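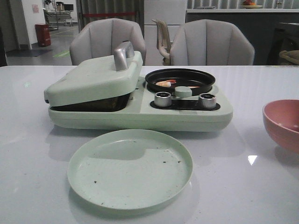 About the Katon Robot Club

Hi, and welcome! I'm Trudy Halliday, and I look after the Katon Robot Club, the after-school group for students who want to teach a robot arm to do ordinary kitchen jobs. Not fighting robots, sorry (we do get asked at every open evening). Our lot make breakfast.

We have 37 members at the moment, from complete beginners up to a few who could run the place without me and have hinted as much. You don't need to know any programming before you join. Samran Phromma had never written a line of code when he came to his first meeting, and these days he's the one I go to when the gripper software throws a fit.

What we do all week

Our big project is called Hollo. The idea is simple to say and very slow to do: get an arm to handle food and dishes at a table the way a person would. Pick up a shrimp from the pan, put it on the plate, don't squash it, don't fling it across the room. The students chose shrimp themselves after a long argument with the people who wanted fried eggs – I was on the egg side, and I lost.

Most of the work happens around one mint-green breakfast maker with a frying pan on one side and a lidded compartment on the other. Two little silver cups stand along the front, a plate goes before it and a pink bowl off to the side. We love that machine. It's small enough to move around the table when we want to make life harder for the arm, and the lid with its big handle is a whole project in itself. Duangjai Intarasuk spent most of last term on lids alone. Ask her about hinges if you have a free hour!

Every task gets run over and over. A student drives the arm by hand first, we save the run, and then the group goes through the recordings and decides which are good enough to train on. So far we've kept 768 runs. Plenty more got thrown out, mostly for wobbly grips and once for a sneeze. The glossy white table gives us trouble too, with reflections that confuse the vision code, and there's a group working on that right now. I've offered them a tablecloth. They say that's cheating.

How it started

Siv Lie, who teaches physics here, set the club up with one secondhand arm and a budget of $700. I joined a little later to help with the paperwork and somehow ended up running the thing. Siv still comes in to mentor the older students and still has strong opinions about cable ties.

Emlyn Gape takes care of our competition side. Each June we enter the Vokik Challenge, where school teams get 30 minutes to set up and complete a set of table tasks they haven't seen before. Our best result is fourth place. We were beaten by a team from Saithong, who were lovely about it and shared their gripper design with us afterward, so half our current hand is really theirs.

Coming along

New members can start at any point in the school year. Your first couple of meetings will be spent with an older student, learning to drive the arm and where the stop button is, and after that you pick a group: driving, code, gripper building or the logbook. People swap all the time and that's fine. Bring a notebook, tie back long hair, and leave your lunch in your bag, please – the food on the table belongs to the project.

Parents are welcome to drop in and watch. I'll warn you that a good evening can look like five teenagers staring at a shrimp, but stay for a bit and you may be offered a turn on the controls. To sign up or ask me anything, leave a note for me at the school office and I'll get back to you.

Trudy

Page last updated 2026-06-13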